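PISTLEY TENANTS' ASSOCIATION
Minutes of the General Meeting held in July

The meeting was called to order at 7:05 p.m. A quorum was present. The minutes of the previous meeting were approved with one correction: the storm drain on Dinsa Lane is to be listed as city property.

1. Laundry room, Hinora Building
The board reported that two dryers remain out of service. The supplier, Skesero, has quoted $661 for parts and labor. A motion to accept the quote was made, seconded and carried. Residents asked that a notice be posted on the door until the repair is complete.

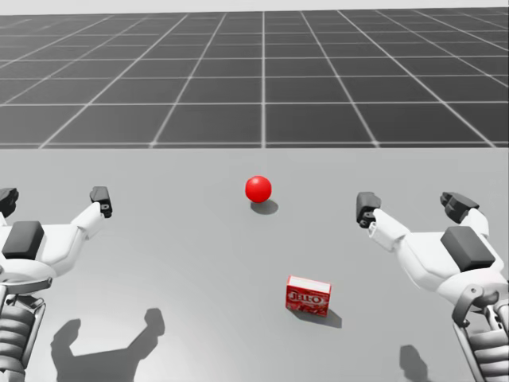 2. Parking
The board has received 9 written complaints concerning vehicles left in visitor spaces overnight. Members discussed whether permits should be numbered by unit. Several residents objected to any new fee. It was agreed that the present permits will stay in use and that the rule on overnight parking will be printed on the back of the next rent notice.

3. Roof reserve
The balance of the reserve stands at $3,500. The board recommended that no money be drawn from it before the gutters on the north side have been inspected. A member asked for the inspection report to be made available at the office. Agreed.

4. Shared rooms
The request to extend evening hours to 10 p.m. was put to a vote and did not pass. Present hours remain in force. Keys must be returned to the office the following morning.
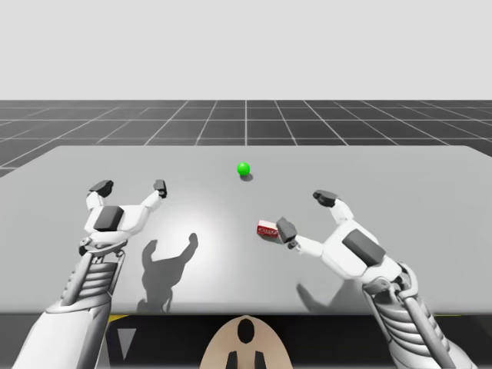 Two robotic arms at a table, with a green sphere and a red-and-white box.

5. Garden plots
Plot fees for the coming season were left unchanged. The hose at the Dinsa Lane gate is to be replaced at a cost not to exceed $441, fittings included. Compost bins will stay where they are until residents of the ground floor have been consulted.

6. Other business
A resident asked about the light over the rear stairs. Referred to the board.

The meeting was adjourned at 8:40 p.m.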